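Reporting the Failures: A Case for Plain Accounting in Robot Assembly Research

By Wilma McIver

A success rate is the first number a reader looks for in a paper on robot assembly, and too often it is the last one the reader is given. The Standeo study, completed at the Zisbridge laboratory in February, reports a success rate of 97 percent for one stage of its work and 70 percent for the task as a whole. It is the second figure that deserves the attention of our field, and I wish to argue that the authors were right to place it in the title of their report.

The study concerns the assembly of small electrical units by two robot arms that learn from human demonstration. An operator guides the arms through the task, the motions are recorded, and a control policy is trained on the record. The method is by now familiar. What sets the study apart is its decision to score an attempt from the first reach to the last screw, with no allowance for a part that was picked up well and then put down badly. 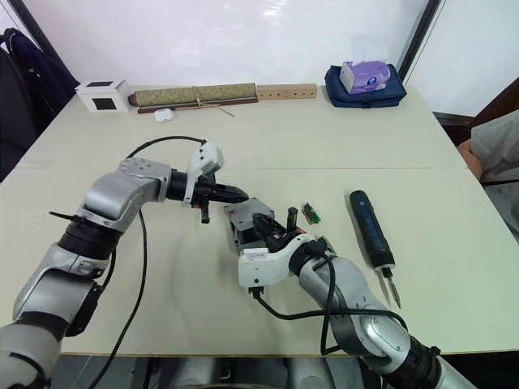 Laboratories have long preferred to score by stage. There are good reasons for this. A stage score tells the engineer where to work next, and it permits comparison between groups whose tasks differ in length. A policy that grasps a circuit board reliably has learned something of value, whatever happens to the board later. I have used stage scores in my own reports and expect to use them again.

The difficulty arises when the stage score is allowed to speak for the whole. The 97 percent in the Standeo report refers to grasping. Had the authors published that figure alone, it would have been accurate, and a plant manager reading it would have formed a false idea of what the system can do. Errors in assembly build on one another. A board held at a slight angle is still held, and it is counted as a success until the moment it must meet its neighbor.

Screw driving shows the problem most clearly. The tip of the driver must enter a small opening, the shaft must stay in line, and the plate must not shift under the load. A person corrects for all of this by feel. A policy trained chiefly on camera views must infer it from what it sees, and the view is often blocked by the very fingers doing the work. The Standeo authors added a camera close to the gripper for this reason, and they report that most of the remaining failures still occurred in the final approach of the tool.

They also did something I would ask every group to consider. Each failed attempt was assigned a cause by 3 reviewers working separately, and the cases on which the reviewers disagreed were listed as such. About a fifth of the failures carry no agreed cause. Some readers will see this as a weakness in the study. I regard it as an honest record of how little we understand about contact between a tool and a part. 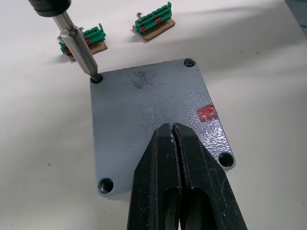 What Funders and Reviewers Should Ask

The objection I hear most often is that plain reporting puts a group at a disadvantage. Kastow, which has supported work at Zisbridge and elsewhere, now asks applicants to give a full-task figure beside any stage figure. When the rule was first proposed, several groups replied that their numbers would look poor next to those of competitors not bound by it. The concern is fair. A rule of this kind works only when it is widely held, and journals are in a better position than any one sponsor to see that it is.

I would propose 2 requirements. The first is that every report state the full-task rate in its summary, with the number of attempts. The second is that the starting positions of the parts be described closely enough for another laboratory to set them out again. A policy tested with every plate in the same spot has been given an easier task than one tested with the plates turned and moved, and at present the reader frequently has no means of knowing which was done.

Neither requirement is costly. Both would slow the pace of announcements – a result I would not regret. The Standeo policy fails in 30 of every 100 attempts, and because its authors have said so, another group can begin from that point.

Contact: McIver Office for Research Practice, Zisbridge | Copyright McIver Office. All rights reserved. | Back to top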